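Home Projects Garage Kitchen Contact
Search this site
By Jade Greenwood, September

Workshop tips: seating cards and memory

I've spent months at Brasum teaching an arm to rebuild old desktops, and goodness, it's improved my own habits at the bench!
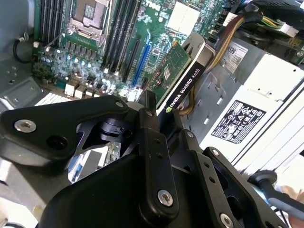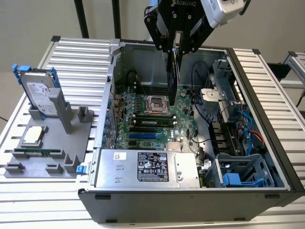

Over 300 trials, pausing for 2 seconds above the slot before pressing took us from 80 failed insertions to far fewer. So line up, wait, then push evenly, and keep your spare parts in a tray by the case.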